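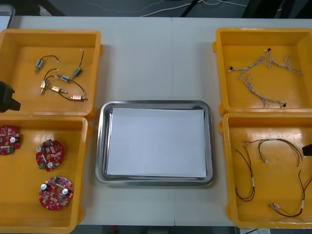
Teaching by hand, one motor at a time

Tahira Rind has recorded 3,583 demonstrations for Mustarer, and she is not ready to call any of them proof.

"People watch the replay and think the robot has learned the job," she says. "It has learned my Tuesday."

The job is kitting. Small motors, round red circuit boards and two sorts of cable sit in yellow trays, and one set has to end up on the paper in the steel tray. Rind drives both arms by remote control, one in each hand. A good run takes her about 20 seconds. By hand, without the robot, she needs nine.

I asked whether that bothered her.

"It bothers whoever is paying. What bothers me is the wires. The motor leads lie across each other, so you pull one and get two. I fix that without thinking, and then the recording has a fix in it that I can't explain."

She used to guide the arms directly, holding them at the wrist, and gave it up in September. Her hands kept doing work the grippers couldn't repeat, she says — a small push here, a twist there.

Engebretsen, the customer, wants braided harnesses handled as reliably as the boards. Rind thinks that is optimistic. "A board stays the shape it is. A harness doesn't."

Would another thousand recordings settle it?

"They'd settle that I can do it another thousand times."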